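Sorting out the desk corner — an afternoon job

You know the corner. Desk, a drawer unit that won't shut, shelves above full of cables and one odd glove. Ours at the Niven unit got so bad the Comach order book was lost in there from spring till July. So, a proper clear out. Took an afternoon, 2 of us, one kettle.

What you need: bin bags, a damp cloth, a few shallow boxes, masking tape, a pen that works. Screwdriver if your drawers are on runners. Nothing fancy. We used Loletti trays in the drawers but shoe box lids are just as good and free.

First — clear the desk top. Everything off except the lamp. Put it all on the floor behind you, on a sheet if the floor's dusty. Don't sort yet. If you start reading old post now you'll still be there at tea time.

Then the drawers, bottom one first. Pull it right out, tip it into a box, wipe the inside. Corners as well, staples love a corner. Check the runners while it's out. If it sticks, rub a candle stub along the rail, slide it in and out a few times, wipe off the extra. Ours had a screw working loose at the back and that was the whole trouble.

Get down to the level of the drawers for this bit. Crouch, or sit on a cushion if your knees are like mine. Bending over from standing does your back in and you miss whatever's gone down behind.

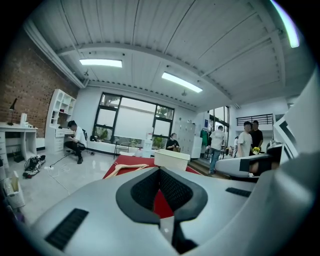 Issue 684 — page 5

White drawers and white shelves show every mark, so do the fronts last, with a barely damp cloth and a drop of washing up liquid. Cream cleaner dulls them, found that out on the old Grodilico cupboard. Dry straight after.

Sorting. Piles on the floor: keep here, goes somewhere else, bin, don't know. The don't know pile gets a box with the month written on the lid. Not opened by Christmas, out it goes. Batteries and old bulbs don't go in the normal bin — check what your tip takes.

Filling the drawers again. Top one is for things you reach for daily: pens, tape, scissors, stamps. Middle, paper and envelopes. Bottom, chargers and heavy stuff, the stapler the size of a brick. Leave a bit of room in each, a packed drawer is a jammed drawer by next month.

Cubby shelves, same idea. One sort of thing per cubby. Label the front edge with masking tape to begin with, you will change your mind, everbody does. Heavy folders low down, light boxes high up. If the unit is tall and stands against bare brick like ours, fix it to the wall before you load it. Drill into the brick itself, the mortar crumbles. Wall plugs, decent screws, and get someone to hold the thing steady.

Cables last. Plug each one in before you keep it. Wind it, tie it, tag it. The lamp flex goes down the back of the desk, not across the front were you'll catch it with your elbow.

Next time: the paint shelf. Bring gloves.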